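Writing for Local Sports Pages
Session 2: The High School Game Story
Instructor: Halyna Demchenko
Handout date: Mar 2, 2026

Welcome back, everyone, and thank you for the pieces you turned in after our first meeting. I read every one of them with a cup of tea and a pencil, and I had a lovely time doing it. A few of you asked whether there is a right way to start a game story. There are lots of good ways, and I'd like us to spend most of this session on just one of them, the plain score-first opening, because it is the one your editor will want at ten at night when the page is waiting.

Starting with the score

Your reader wants to know who won, who they beat, where it happened and what the score was. Put all of that in the first sentence or two if you can do it without getting out of breath. Take the soccer match we used for practice last time, Tomberg at home against Clorkemby, a game that finished 3-2. Many of you opened with the weather (it was a very nice paragraph about the wind, I'll give you that!) and one of you took 16 lines to reach the first goal. Try this:

TOMBERG - Karpenko scored twice in the second half and the Tomberg girls came from behind to beat Clorkemby, 3-2, in their home opener.

It isn't fancy, and a grandmother two states away can read it and know what happened. The wind can come later, perhaps in the paragraph where the goalkeeper's long kick hangs up in it and drops short.

Choosing what comes next

After the opening, most beginners go straight back to the first whistle and march through the whole match minute by minute. I did it for years myself, and my old notebooks are full of throw-ins. Pick the moment when the game turned and tell that one properly. In our practice match it was the tying goal, when Laller won the ball near midfield, carried it down the left side and crossed it to Karpenko at the far post. Give that play three or four sentences. The corner kicks that came to nothing can go.

A word on verbs, while we're here. Teams beat, edge, top and hold off one another, and all of those are fine. Please go easy on "demolished" and "humiliated" when the players are fifteen. They read these stories, and so do their parents, and the clipping may stay on a refrigerator until the child is grown.

Names and numbers

Check the spelling of every name against the roster, and then ask the coach, since rosters get typed in a hurry in September and the mistakes stay in them all season long. Write down jersey numbers as you go. Spell out one through nine in your text, use figures from 10 up, and always use figures for a score. If you give a crowd size, say where it came from. A student last year wrote that 2,000 people were at a match on a field with a single set of bleachers, and we heard about it from several of them.

Talking to coaches

Wait until the team huddle breaks up. Ask short questions, and ask about a particular play, because "How do you feel about the win?" will get you the same answer every time. "What did you change at halftime?" is a much better friend to you.

For next time

Go to any school game in any sport, take notes by hand, and write 2 pages, double-spaced. Bring your notes along with the story, however messy they are. We'll trade with a neighbor and read the openings aloud.

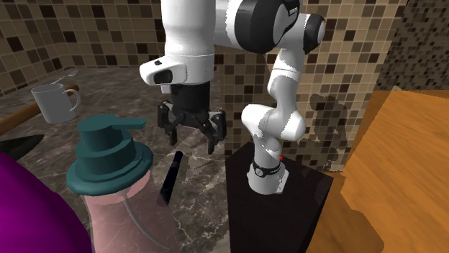

Robotic arm on a black pedestal, computer rendering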